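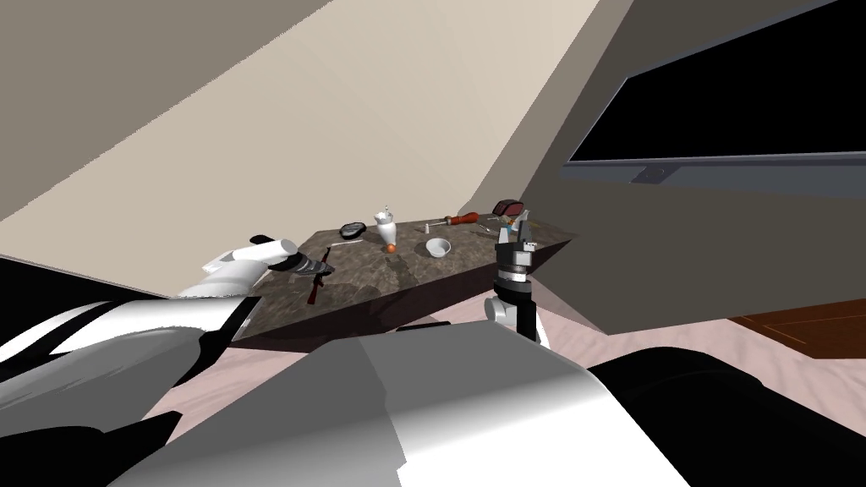
카메라 자세 무작위화로 양팔 조작 정책 학습하기: 처음부터 끝까지 따라 하는 안내

양팔 로봇으로 탁상 정리 정책을 학습시켜 본 분이라면 아마 비슷한 경험이 있으실 거예요. 시뮬레이션에서는 물건을 척척 잘 집던 정책이, 머리 카메라 각도가 조금만 틀어져도 갑자기 허공을 집기 시작합니다. 저희도 한동안 그랬습니다. 처음에는 그리퍼 제어기 탓인 줄 알고 게인만 한참 만졌는데, 나중에 로그를 펼쳐 보니 카메라 마운트를 다시 조인 날부터 성공률이 뚝 떨어져 있더라고요. 그때의 허탈함이란!

이 글에서는 저희가 Rodimero 프로젝트에서 쓰고 있는 방법, 그러니까 렌더링할 때 카메라의 기울기(롤)까지 과감하게 흔들어서 데이터를 만드는 방법을 차근차근 정리해 보려고 합니다. 시뮬레이터는 Grenska를 기준으로 설명하지만, 카메라 외부 파라미터를 에피소드마다 바꿀 수 있는 환경이라면 거의 그대로 옮겨 쓰실 수 있어요. 글이 조금 길어질 것 같으니 차 한 잔 준비하시고 천천히 읽어 주세요.

준비물

- Grenska 시뮬레이터 (헤드리스 렌더링이 되는 상태)
- 양팔 로봇 모델과 평행 그리퍼 두 개
- 원격 조작 또는 스크립트로 모은 궤적. 저희는 2478개를 썼습니다
- 소품 에셋 묶음. 컵, 그릇, 드라이버, 작은 공, 피규어처럼 크기와 모양이 제각각인 것이 좋습니다
- 학습용 GPU 한 장 이상

궤적이 그보다 적다고 포기하지는 마세요. 이 방법의 좋은 점은 궤적 하나를 여러 시점으로 다시 렌더링할 수 있다는 데 있습니다. 저희도 처음 가능성을 확인할 때는 800개만 가지고 시작했어요.

1단계. 궤적과 렌더링을 분리하기

가장 먼저 하실 일은 궤적 저장과 영상 저장을 떼어 놓는 것입니다. 궤적 파일에는 관절 각도, 그리퍼 개폐량, 모든 물체의 자세만 남기고 영상은 넣지 않습니다. 예전 파이프라인에서는 궤적을 모으면서 영상까지 같이 구웠는데, 그러면 카메라를 바꿀 때마다 처음부터 다시 모아야 하거든요.

저장 주기는 제어 주기와 똑같이 맞춰 주세요. 물체 자세를 듬성듬성 저장했다가 나중에 보간하면, 손가락이 물체에 닿는 순간에 물체가 손가락을 파고드는 장면이 나옵니다. 정책은 이런 것을 참 성실하게도 배워 버립니다.

2단계. 흔들 범위 정하기

카메라는 로봇 머리에 붙어 있다고 가정하고, 기준 자세에서 위치와 방향을 따로 흔듭니다. 위치는 조금만, 방향은 넉넉하게 흔드는 것이 저희 경험으로는 제일 나았어요. 특히 롤 축을 아끼지 마시길 권합니다. 벽과 탁자가 대각선으로 누워 보일 만큼 기울어진 영상이 섞여 있어야 정책이 '탁자는 늘 수평이다'라는 손쉬운 단서에 기대지 않게 됩니다.

처음 이런 영상을 보시면 '이걸로 정말 학습이 되나?' 싶으실 텐데, 저희도 똑같은 걱정을 했습니다. 그래서 아래 조건을 두고, 둘 다 만족하는 자세만 통과시켰습니다.

- 두 그리퍼의 손가락 끝이 모두 화면 안에 있을 것
- 집을 대상이 되는 물체가 팔이나 몸체에 완전히 가려지지 않을 것

로봇 몸체가 화면 아래쪽에 크게 들어오는 것은 괜찮습니다. 오히려 자기 몸이 어디쯤 보이는지가 카메라 자세를 짐작하는 단서가 되어 주어서, 저희는 일부러 지우지 않았어요.

3단계. 탁자 위 어지르기

탁자 위가 너무 깔끔하면 정책이 배경에서 튀는 것을 무조건 집으려고 듭니다. 물체를 여기저기 흩어 놓되, 다음과 같은 점을 신경 써 주세요.

색이 비슷한 물체를 섞습니다. 흰 컵과 흰 그릇이 한 탁자에 있으면 정책이 색만 보고 고르기가 어려워집니다. 얇고 납작한 물체도 꼭 넣어 주세요. 가느다란 흰 막대 같은 것은 기울어진 시점에서 거의 선으로만 보여서 아주 좋은 연습 문제가 됩니다. 탁자 재질도 바꿔 줍니다. 저희는 얼룩무늬가 있는 어두운 대리석을 자주 썼는데, 검은 물체가 무늬에 묻히는 바람에 초반에는 고생을 꽤 했어요 (그래도 빼지는 않았습니다).

배치가 끝나면 물리 엔진을 잠깐 돌려 물체를 가라앉힌 다음에 궤적을 시작하세요. 이 과정을 건너뛰면 첫 프레임에서 물체가 톡 튀어 오르는 일이 생깁니다.

4단계. 행동 좌표계 바꾸기

사실 제일 많이들 놓치시는 부분이 여기입니다. 카메라를 흔들면서 행동은 로봇 베이스 좌표계로 그대로 두면, 정책은 영상만 보고 카메라가 얼마나 기울었는지까지 알아내야 합니다. 저희는 행동을 각 그리퍼의 현재 자세를 기준으로 한 상대 이동으로 바꾸었습니다. 변환 순서는 이렇습니다.

1) 시각 t의 그리퍼 자세를 읽습니다.
2) 목표 시각의 그리퍼 자세를 t 시점 그리퍼 좌표계로 옮깁니다.
3) 회전은 6차원 표현으로 저장합니다.
4) 왼팔과 오른팔을 각각 따로 계산한 뒤 이어 붙입니다.

마지막 항목에서 두 팔의 순서를 헷갈리지 않도록 조심하세요. 저희는 한 번 뒤바뀐 채로 학습을 끝까지 돌린 적이 있습니다. 손실 곡선은 얼마나 예쁘게 내려가던지요.

5단계. 학습과 재렌더링 비율

모델은 Dimitriou 인코더에 확산 정책 헤드를 붙인 평범한 구성입니다. 궤적 하나당 시점을 7개씩 렌더링했고, 기준 시점은 그중 하나로 항상 포함시켰습니다. 더 늘려 보기도 했지만 저장 공간이 먼저 바닥났고, 성능은 거의 그대로였어요.

배치를 구성할 때는 같은 궤적에서 나온 서로 다른 시점이 한 배치에 너무 몰리지 않게 섞어 주세요. 색상 증강은 약하게만 겁니다. 카메라 변화와 강한 색상 증강을 처음부터 한꺼번에 걸면 학습 초반이 무척 더딥니다.

6단계. 평가하기

평가용 카메라 자세는 학습에 쓰지 않은 것으로 따로 뽑아 두고, 한번 정한 뒤에는 바꾸지 않습니다. 저희는 Zaseck 평가 스크립트로 모두 2673회를 돌렸습니다. 카메라를 고정해서 학습한 정책은 롤이 커질수록 성공률이 가파르게 떨어졌고, 흔들어서 학습한 정책은 훨씬 완만하게 떨어졌습니다. 기준 시점만 놓고 보면 고정 카메라 쪽이 아주 조금 앞섰다는 점도 함께 적어 둡니다.

평균 하나만 보지 마시고 롤 각도 구간별로 나눠서 그려 보세요. 어느 각도에서 무너지는지가 보이면 2단계의 범위를 어디까지 넓혀야 할지 금방 감이 옵니다.

잘 안 될 때 살펴볼 것

그리퍼가 물체 바로 위까지 가서 머뭇거리기만 한다면, 접촉 직전 구간의 데이터가 부족한 경우가 많았습니다. 그 구간만 표본 비중을 높여 보세요. 두 팔이 같은 물체로 동시에 달려든다면 4단계의 좌우 순서부터 다시 확인해 주시고요. 기울어진 시점에서만 유독 실패한다면 통과 조건이 너무 빡빡해서 큰 롤이 거의 다 걸러진 것은 아닌지, 통과한 자세들의 분포를 한번 그려 보시면 좋겠습니다.

렌더링이 지나치게 느릴 때는 그림자 품질부터 낮춰 보세요. 해상도를 줄이면 얇은 물체가 사라져 버려서 저희는 해상도만큼은 그대로 두었습니다. 손목 카메라까지 같이 흔드는 설정은 아직 실험 중이라 이 글에는 넣지 않았고, 설정 파일이 정리되는 대로 Rodimero 저장소의 예제 폴더에 올려 두겠습니다.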